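Speaker notes, Grirneo gripper upkeep
Stellan Nordin, 2022-09-18

Slide 1. Scope
One unit only, the two-finger hand tool we call Bako. Cloth handling, bed height. Arm-mounted version is Hadiza's talk, skip questions on it.

Slide 2. Setup
Clamp the tool, fingers up. Check that both fingers close on the centerline. If one side leads, loosen the linkage screw on that side, square against the gauge block, retighten. Do not correct by bending a finger.
Zero the opening with the fingers closed and no cloth between them. Write the offset in the log before the first grasp. Last quarter's log has 253 sessions and 30 with no offset entered. Those 30 were thrown out.

Slide 3. Wear
Swap fingers as a pair. Left finger on the current unit was changed at 631 cycles, right one at 754, and the closing point drifted the whole time between. Show the plot. Pause here, people want to read the axis.
Lint collects at the finger roots. Dry brush, then a lint-free wipe. Solvent softens the Allitz grip material, so keep it off the contact faces.

Slide 4. Grasp check
Spread a cloth on the bed. Approach from above with a fold between the fingers, close slowly, lift a hand's width, release. Repeat at a corner and at a straight edge.
Blue on the pale beige sheet gives clear contrast at the fold. Point to the gap between the fingers.
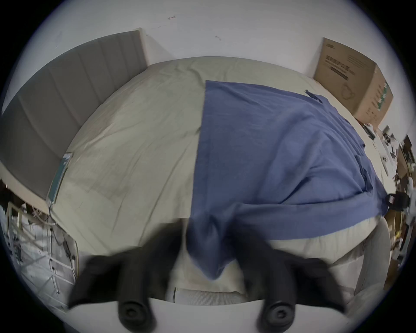 Slide 5. Faults
Fold slips on lift: clean the contact faces, then check the offset.
Fingers close unevenly: back to slide 2.
Sheet comes up with the cloth: approach is too low.
Spares are in the Flostness cabinet, second drawer. Hadiza Fashola has the key.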